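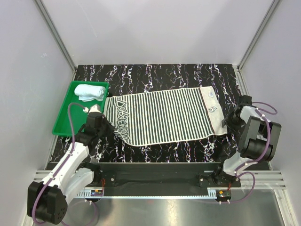

Striped cloth pulled out to its full length, with a blue towel already rolled in the green tray.

How to roll towels so they stay rolled

I love a rolled towel! They look cheerful on an open shelf, you can pull one out without toppling the rest, and a tray of them by the bath makes even my tiny bathroom in Altstead feel like a proper treat. I used to fold everything into squares and swear at the pile every morning. Then Rosaura Castaño showed me her way of doing it one February, and I've rolled ever since.

You can do this with bath towels, hand towels, beach towels, even tea towels (although very thin ones do like to spring open).

What you need

Clean towels, fully dry
A flat surface a bit longer than your longest towel
A shallow tray or bin with raised sides

A mat on the table is lovely if you have one. Mine is a dark one, so every bit of fluff shows up and I can pick it off as I go.

Step 1: Stretch it out

Lay the towel down lengthwise and take hold of both ends. Give it a gentle pull until it lies straight, then let go and smooth any puckers with the flat of your hand, working from the middle outwards. Do take your time over this bit. A ruck left in now will be a great fat lump in the roll later.

Stripes are brilliant for learning on. If the lines that run across the towel start to lean, one long edge has been pulled further than the other, and you can nudge it back before you go on.

Step 2: Decide what you want to show

Plain towels can skip this. If yours has lettering, a logo or a different panel at one end, choose which end you'd like on the outside and start rolling from the other. Turn the towel over first so the good side is face down. I got this backwards for months!

Step 3: Fold into thirds

Bring one long edge over by a third, then fold the other on top of it so you have a long, narrow strip. For a small hand towel, folding in half is plenty. Check the width against your tray now, while it's still easy to change.

Step 4: Roll

Make the first turn really tight, nice and small, and then carry on with both hands, keeping the sides level. If it starts to wander off to the left or right, unroll a couple of turns and have another go. Towels are very forgiving.

Step 5: Into the tray

Put the first roll right up against one wall of the tray with the loose end underneath, so that its own weight holds it shut. Tuck the next one in snugly beside it, and keep going until you reach the other side.

A few extras

Thick towels make enormous rolls, so give them a tray to themselves. Amr Ouazzani does his with a fold in half and no thirds at all, and gets longer, slimmer rolls that suit a deep shelf.

Beach towels with a fringe are best rolled from the fringed end, which hides it neatly inside.

Pop the freshly washed ones at the back and use from the front. My favourite stripy one still gets picked first, whatever I do with it.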